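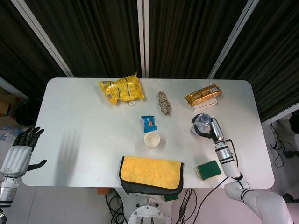 Member forum > Facilities and Operations > Equipment and Automation
Topic: Table clearing by machine: is it ready for shared kitchens?

Posted by t_vainio
The Operations group has been asked to state a position on automated table clearing before the June planning round. The Lilthorpe site has 11 break rooms, and clearing them takes up a considerable part of the evening shift. I would be grateful for members' views on whether present machines can do this work without a person standing by. Please confine replies to clearing, sorting and wiping. Floor care is covered in a separate topic.

Tiina Vainio
Operations, Lilthorpe

Posted by mbajwa
My view is that they cannot. Picking up a bottle is the simple part, and a gripper on an arm will manage it. The difficulty is in deciding what each item is. A crumpled snack bag may be empty or half full. A foil-wrapped bar lying on a box is someone's lunch until shown otherwise. Our staff settle such matters at a glance, and they ask when in doubt. I would not support a purchase on the basis of a demonstration.

Posted by seonmi.lim
I respectfully disagree with the previous reply. We ran a trial of the Sekavo unit at Backlund for 8 weeks. Bottles, cups and wrapped goods were sorted to an acceptable standard once we had adopted a written rule: anything left on the table after 7 p.m. is treated as waste, unless it is in the marked tray. The question of ownership was therefore settled by policy, and the machine was not required to judge it. I suggest that Lilthorpe consider the same arrangement.

Posted by mbajwa
In reply to seonmi.lim: was the wiping included in the trial?

Posted by seonmi.lim
It was not. Cloths and sponges were handled by staff throughout. The unit could lift a folded towel, but it did not unfold one reliably, and we withdrew that task in the second week.

Posted by s_magnusson
That is a material omission. A table with the items removed and the crumbs left in place has not been cleared for the purposes of our hygiene schedule. A member of staff must still visit every room, and the walking between rooms is where most of the time goes. Small loose articles such as bottle caps should also be tested separately. They end up under the table and then in the drains.

Siv Magnusson
Hygiene and Safety

Posted by t.eklund
I can offer one figure. Ternamum quoted us 900 per month for a single arm on a fixed base, with service included. A fixed base serves one table. On that footing I see a case for a return counter, where the trays come to the machine, and none for break rooms.

Posted by seonmi.lim
I accept the point on wiping. I do not accept that it removes the benefit. Sorting was the task our staff most disliked, and they asked for the trial to be extended.

Posted by t_vainio
Thank you all. I will record that members are divided on sorting and agreed that wiping remains with staff. Mr. Eklund, please forward the Ternamum quotation to my office by Wednesday. The topic will stay open for further replies.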